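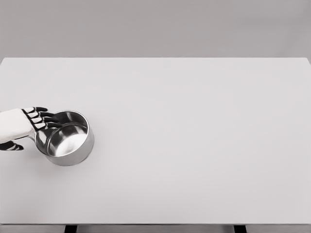
Small stainless steel saucepan on a pale grey tabletop (computer render)

Prelau Recipe Yields, data card

What it is
A table of 685 home recipes with two numbers for each: the servings printed on the page, and the servings we got when we cooked it and weighed it out. Plain CSV, one row per recipe. Last updated June 2018.

Why we bothered
"Serves four" is the least tested claim in any cookbook. I have never believed it, and Siu-ming Kwan believed it even less, so we started weighing dinners.

Where the recipes came from
Community cookbooks and newsletters from Juralbridge and Skultilton. 204 of them are soups and stews. That's too many, and any average across the whole table will lean that way. Baking is thin.

Columns
recipe_id
source_town
claimed_serves
cooked_weight_g
measured_serves
cook_notes

How servings were measured
Cooked weight in grams divided by 700 for soups eaten as a meal, or by the figure in portions.csv for everything else. Is 700 right? Probably not for you. It came from our own bowls, which are large. Change it and recalculate -- the raw weights are there for that reason.

Known problems
Evaporation is a mess. A wide pot and a narrow one give different weights from the same recipe, and we didn't record the pot before September.
5 rows have a claimed_serves of zero. The source left it blank and the import script made something up.
The Tsang conversion sheet treats every cup as metric. Older Skultilton recipes almost certainly don't.

Please don't use it for
Nutrition labels, diet advice, or proving that one town eats more than the other. Somebody has tried that last one already, and the numbers don't support it.

Corrections
Send the recipe_id and your own cooked weight. "Seemed like plenty" will not be entered.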